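The Laundry Question

When I told my aunt in Plerside that I was writing about robots that fold laundry, she put down her coffee and asked how soon she could have one. I wish I had better news for her! The people at Grevus, a small firm out in Dirkham, have been at it for six years now, and they were kind enough to let me pester them for most of an afternoon.

Arūnas Urbonaitė, who runs the cloth work there, is cheerful about how hard it is. A box stays a box when you pick it up, he told me, but a towel turns into something new every time you touch it – and a bed is a soft, lumpy place to work.
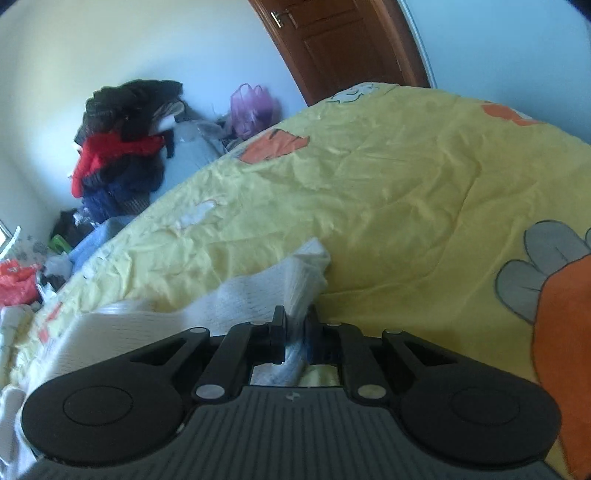 On a good day, he said, their machine gets 11 towels folded out of 30, and it takes its sweet time over each one. My aunt, who can do a whole basket while arguing on the phone, was not impressed. She did ask me to call her again next year, though.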